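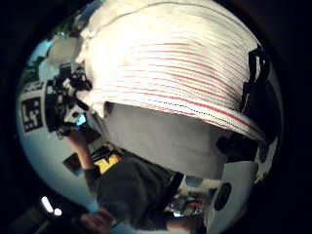

Speaker notes: Keeping a small guesthouse full outside the season

Home Talks Hosts Rooms Contact

Last updated: May
Reading time: 8 min

Opening

Good morning, and thank you for coming so early on a Friday. My name is Houshang Parsa. I run the guesthouse Plovutura together with my wife. We have 14 beds if I count the sofa bed, and I do not like to count the sofa bed.

(Wait for people to sit. Do not start with the joke about the train.)

I want to speak about the months when the phone is quiet. I will not speak about July. In July everybody in this room is a good manager. My subject is the period from the end of October until the week before Easter, and what we changed in those months during the last four winters. Some of it worked well, some of it cost us money, and one thing I still do not understand.

How it was before

When we bought the house from the Ghasemi family, they closed it every winter. They drained the pipes, put the shutters down and went to their daughter in the city. I thought this was old-fashioned. I told my wife that we would stay open the whole year, and she said fine, but you will do the breakfast.

The first winter we had whole weeks with one guest. I remember a man who came to measure the old bridge. He stayed nine nights and ate two eggs every morning, and for him alone we heated the complete upper floor. I liked him very much. He was also the most expensive guest we ever had.

At that time we had one price list for summer and one for winter, and the winter list was simply the summer list minus 30 percent. I had no reason for this number. The hotel at the harbor did it, so I did it too.

(Ask: who in this room still has two price lists? Look at the hands. Go on.)

Closing one floor

The first real change was very simple. From November we close the upper floor. The door at the top of the stairs is shut, the radiators stay on the frost setting, and we sell only the five rooms on the ground floor and first floor. It means that sometimes in December I must say no to a guest. This hurts. My wife made me write down each no, with the date, and at the end of the winter the list was shorter than I had feared. It fit on one side of a page.

The heating bill for that winter was 1466 euros lower than the year before. I give you this number because people always ask for it. Please remember it was also a mild winter, so I cannot tell you how much of it was the door and how much was the weather.

One practical point about closing a floor. You must still walk through it. I go up each Monday, run the taps, look at the ceilings and flush the toilets. In the second winter I was lazy and skipped a few weeks, and we had a smell in the corridor in March which took long to go away.

Who comes in winter

I used to think that winter guests are summer guests with warmer coats. They are quite different people. I went through the old registration cards at the kitchen table and made piles. The biggest pile was people who were visiting family in the area and did not want to sleep on a couch. The second was people who work: surveyors, a piano tuner, two ladies who train the nurses at the clinic. After that came walkers and couples, and this pile was small, although all our advertising was made for them. Every photo on our page showed the terrace with sun umbrellas.

So we wrote a second page for the website. It says what time you can arrive in the evening and where you can park when there is snow. It says that breakfast can be at six if you tell us the day before, and that there is a real desk in rooms 2 and 4. The text is not beautiful. I wrote it myself, and Houshang Daneshvar corrected my commas.

I should explain him, we have the same first name and people mix us up. He runs Vikik, the bakery and coffee shop on the other side of the square. (He is in the third row. Let him wave.)

The breakfast with Vikik

In winter it makes no sense to prepare a buffet for three people. You throw away half of the ham. For two winters I tried a smaller buffet, and it looked sad. One guest asked me if the others had already eaten everything.

Then Daneshvar and I made an agreement. On weekdays from November to March our guests take a card from the reception and have their breakfast at Vikik. He collects the cards and I pay him at the end of the month, a fixed price per card. On Saturday and Sunday we do the breakfast in the house, because then we usually have enough people for it.

Some details which we had to learn:

Put the room number on the card. In the beginning we did not, and children used them for cake in the afternoon.

Agree on what is included. We say one hot drink, a second coffee, bread, one egg dish or porridge, and juice. Anything else the guest pays himself.

Tell the guest already at booking. If he hears it for the first time at check-in, he feels something has been taken from him. If he reads it before, he thinks it is charming.

Have a solution for bad weather and for guests who do not walk well. We keep a tray, and I carry it over myself. It happens maybe twice in a month.

Prices and the booking system

Here I made my expensive mistake, so I will go slowly.

Three winters ago I bought a booking system called Odex, which can change the room price every day by itself. I do not say that it is a bad program. I used it badly. I let it go as low as it wanted, and in February it sold a double room for less than what I pay for the laundry and the breakfast card together. I noticed it after some 30 bookings. My wife noticed it before, but she thought it was my strategy.

Since then we have a floor price. I calculated it with a pencil: laundry, cleaning time, breakfast, commission, one night of heating for this room. Under this sum we do not sell. Above it the program may do as it likes.

We also stopped the winter discount for one night. A single night costs nearly the same as in September. From the third night it becomes clearly cheaper, and from the seventh again. The working guests understood this at once. The nurse trainers used to come for two nights, drive home, and come back for two more. Now they stay the week.

(If time is short, skip the next part and go to the questions.)

What did not work

The candle dinner weekend. We sold two places and cooked for ten.

The sauna voucher with the swimming pool in the next town. Good idea, but the last bus back is at 7:10 pm and most of our voucher guests came by train.

The newsletter. Here is the thing I do not understand. Many people open it and some write very kind answers, they ask about the dog – and they do not book. I continue to write it, but I no longer count it as marketing.

Staff

We have one person employed the whole year and two for the season. Before, I gave our permanent employee fewer hours in winter, and each spring I was afraid she would not return to full time. Now we count hours over the year. She works more in summer, less in winter, and gets the same money each month. Ask an accountant before you do this, the rules are different from place to place and I am only a man with a guesthouse.

Winter is also when we do repairs, room by room. I block the room in the calendar for the whole week, even if the work takes two days. Paint smells longer than the painter says.

Questions

Probable questions: heating (see above), dogs (yes, ground floor only), why not close completely like before. For the last one: we made the calculation again last autumn, and staying open was better, but not by much. If the roof must be done we will close for January and February and I will sleep.

Copies of the breakfast card are on the table by the door. Take one, change the name, use it. Coffee is until eleven.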